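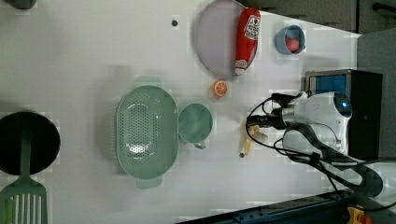

What do you get when you license the Brutska tabletop kit?
One six-axis arm with a two-finger gripper, a wrist camera, the controller, the Clorkine teaching software on 3 seats, and 20 hours of remote support. The arm and the software are priced together and can't be bought apart.

Unit 2 handout: Evaluating a packaged manipulation kit
Shobha Murthy
2018-12-12

Read this before the lab. It covers the kit as offered, the terms that matter when you compare it with the Achari bundle, and the review form you will turn in.

Scope of the offer

The vendor sells the kit as a teaching and prototyping package. It isn't certified for production use, and the quotation says so in the second clause. The base license runs 24 months. Renewal covers software updates only; gripper fingers, cables and the camera cover are consumables and are billed separately. Ilango Varghese has posted the full quotation in the course folder. Compare clause by clause, and do not rely on the sales summary, which leaves out the consumables.

Clorkine records a demonstration as a sequence of arm poses, gripper states and camera frames. Memory on the controller holds 192 demonstrations at the default frame rate. After that the oldest are overwritten without a warning. Export often. The export format is documented, but the import tool accepts only files written by the same major version. 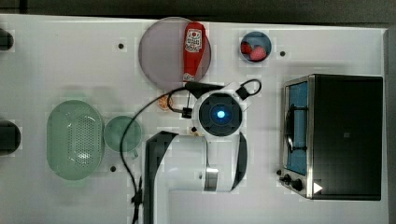 Workspace layout is the first item on the review form, and it carries more weight than students expect. The vendor's data sheet gives reach as a single radius, measured to the wrist. Usable reach is smaller, and it changes with approach angle. Large fixed items cost the most: a toaster oven along the right side of the table takes that whole strip away from top-down grasps, and any task at its door needs a side approach. Small items should be placed with room for the open fingers on both sides. Cable routing counts as part of the layout. A loop that hangs beside the wrist can pass over a cup or a plate, so check it at both ends of the planned motion before you run at full speed.

Record the layout on the grid sheet. If an item is moved between trials, start a new sheet.

Grasp planning

The planner in the kit proposes grasps from the wrist view and ranks them by a score between 0 and 1. Treat the score as an ordering. It has no stated relation to success rate, and the manual gives no test data. Xiaoyan Wei's notes from the June session list the settings that affect it: finger opening, approach height, and clearance margin. The defaults suit boxes and cylinders. Thin-walled containers need a lower closing force, set under Gripper, Limits.

Camera exposure is automatic and can't be locked in the base license. The locked mode belongs to the Cinstead add-on, quoted separately. Enter it as a cost if your task depends on color.

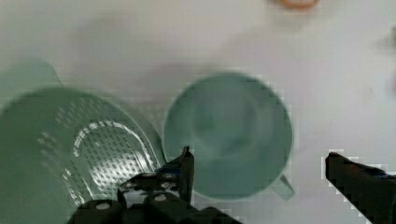 Figure 3. Wrist view with the fingers apart; cup between them, colander at left.

Note the clearance between neighboring objects in the figure. When two items nearly touch, one finger has very little room to come down, and a grasp that looks centered may still be rejected by the margin setting. Reducing the margin is allowed in the lab. Write the value on the form.

Review form

Part A: layout and reach. Part B: grasp settings and results by trial. Part C: license terms, with total cost over 24 months including consumables. Part D: your recommendation, 2 pages at most.

Part C must state which costs come from the quotation and which you estimated. Forms without this are returned unmarked. Questions on licensing go to Bindu Pai, questions on the controller to Narayanan Bangera.

Last updated: 2 days ago
3 comments · 20 shares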